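Collections Technician (Framing and Storage)
Cotari Regional Gallery, Nesville
Reference: 2515
Fixed term, full time, 38 hours per week

About the position

Cotari Regional Gallery is seeking a Collections Technician to work on the relocation and rehousing of its works on paper. The collection comprises 1734 items, mainly prints, watercolours, drawings and a smaller group of photographs. Most are held in the lower store at the Nesville building and will move to the new store at Grenow during the term of the appointment.

The position reports to the Collections Manager, Tonantzin Maldonado, and works daily with the Registrar. It is based at Nesville, with regular travel to Grenow once the new store is commissioned. A pool vehicle is available for this travel.

The appointment is for 2 years. An extension is not anticipated.

Duties

The technician will prepare a condition report for each item before it is moved, using the gallery's standard form. Reports cover the support, the media, any mount or backing, and the frame and glazing where present. Photographs are taken under fixed lighting with a colour target and filed against the accession number on the same day.

Unframed items will be removed from existing folders, surface cleaned where the Collections Manager has approved this, and placed in new acid-free folders and solander boxes. Items that are hinged to poor-quality board will be flagged for the contract conservator. The technician does not carry out adhesive removal, tear repair or any wet treatment.

Framed items make up the slower part of the work. Many were framed before the gallery had a written standard, and materials vary a good deal. The technician will open each frame, check the window mount and backing board, test the board for lignin, and replace materials that fail. Glass is to be exchanged for acrylic on all works selected for loan. Pastels and charcoal drawings are exempt from this and stay under glass, owing to static. Original frames are kept wherever they can be made sound. Where a frame cannot be reused it is labelled, photographed and stored separately.

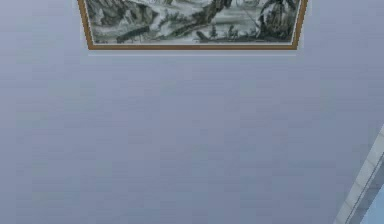 Hanging hardware will be standardised at the same time. The current practice is two-point fixing with D-rings and security plates for public areas, and D-rings with coated wire for offices and meeting rooms. Screw eyes and untreated cord are to be removed whenever they are found. Works in offices are checked for level, fixing and light exposure every six months, and the technician will share this task with the exhibitions staff.

The technician will also:

maintain the database record for each item, including location, dimensions and frame type
keep stocks of board, tape, folders and fixings, and raise orders in time
assist with installation and demounting for two or three exhibitions per year
read and record the temperature and relative humidity loggers in both stores
check insect traps monthly and report any finds to the Registrar
take part in the emergency salvage roster, including occasional call-outs after hours

Working conditions

The lower store is kept at 20 degrees Celsius and 50 per cent relative humidity. It has no natural light. Work there is limited to sessions of two hours, after which staff move to the preparation room on the ground floor. The preparation room has two benches, a wall-mounted mount cutter, an underpinner and a fume cupboard.

The role involves lifting, bending and work from a platform ladder. Single-person lifts are limited to 15 kilograms. Larger framed works are moved by two people using a padded trolley. Nitrile gloves, safety glasses and a dust mask are supplied.

Ordinary hours are 8:30 am to 5:06 pm with a one-hour lunch break. Some evening work is required during installation and is taken as time in lieu.

Selection criteria

Essential

1. A certificate, diploma or degree in collections care, museum practice, conservation, framing or a related field, or equivalent experience in a trade or institutional setting.
2. Demonstrated experience handling works on paper, both framed and unframed.
3. Competence in cutting window mounts and fitting up frames to conservation standard.
4. Accurate written records, and experience with a collections database or similar system.
5. A current driver's licence.
6. The ability to follow a set procedure over a long period with little variation. Much of this job is repetitive, and applicants should consider this before applying.

Desirable

7. Experience with a collection move or a large rehousing project.
8. Knowledge of historic frame finishes, including gilding and composition ornament.
9. Basic object photography.
10. A current first aid certificate.

Salary and benefits

The position is paid at Technical Officer Level 3, with the commencing step set according to experience. Superannuation is paid at the statutory rate. Four weeks of annual leave accrue each year, and the gallery closes between Christmas and New Year. Relocation assistance may be negotiated for applicants moving to Nesville from more than 100 kilometres away.

The gallery will meet the cost of one approved short course during the term. Previous technicians have used this for training in pest management and in packing for transport.

How to apply

Applications should contain:

a covering letter of no more than one page
a statement against the selection criteria, no more than three pages
a current résumé
the names and contact details of two referees, one of whom should be a recent supervisor

Please quote reference 2515 on all documents. Applications that do not address the essential criteria will not be considered. Folios and sample mounts are not needed at this stage and should not be posted to the gallery.

Applications may be submitted through the vacancies page or delivered to the front desk of the Medrano Street entrance before 5 pm on the closing date. Late applications are accepted only by prior arrangement.

Selection process

Shortlisted applicants will be invited to a panel interview and a practical exercise, both held at Nesville in May. The interview takes 40 minutes. In the exercise, applicants cut a single window mount from supplied board, hinge a test sheet, and complete a short condition report. Tools are provided, although applicants may bring their own mount cutter. Applicants living outside the region may request a video interview, with the practical exercise to follow if they progress.

Referees are contacted after the interview stage only. The successful applicant will need a satisfactory police check before starting.

The gallery welcomes applications from Aboriginal and Torres Strait Islander people, people with disability, and people returning to work after a break. The Medrano Street entrance, the preparation room and the staff amenities have step-free access. The lower store is reached by goods lift. Please let us know if an adjustment to the interview or the exercise is required — a request will not affect the assessment.

Enquiries

Questions about the duties: Tonantzin Maldonado, Collections Manager
Questions about pay, conditions or the application process: Nahom Ayele, People and Administration

Both can be reached through the gallery switchboard between 9 am and 4 pm. An inspection of the preparation room can be arranged with the Collections Manager before the closing date. The lower store is not open for inspection.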